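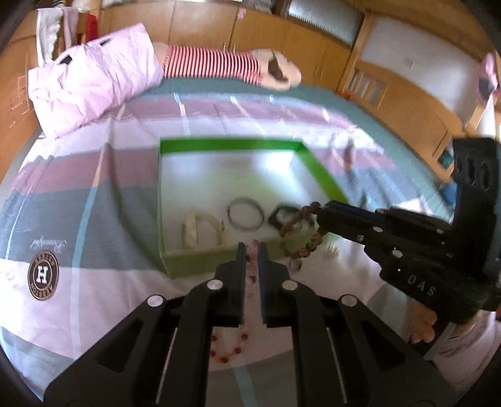

Sorting a Jewelry Box

Spread everything on the bed first. A bedspread keeps small pieces from rolling away, and you can see what you own.

Use a shallow open box with a pale inside. Thin silver bangles and dark pieces show up well against it. Lay bangles flat.

Coil any cord in loose loops and keep it to one side — tight coils leave kinks.

Beaded bracelets go in last. Lift them by one end and lower them slowly so they don't catch on anything.

Long bead necklaces on thin string should stay out of the box until the rest is settled. Check the knot before you put one away. Restring it if the thread looks fuzzy.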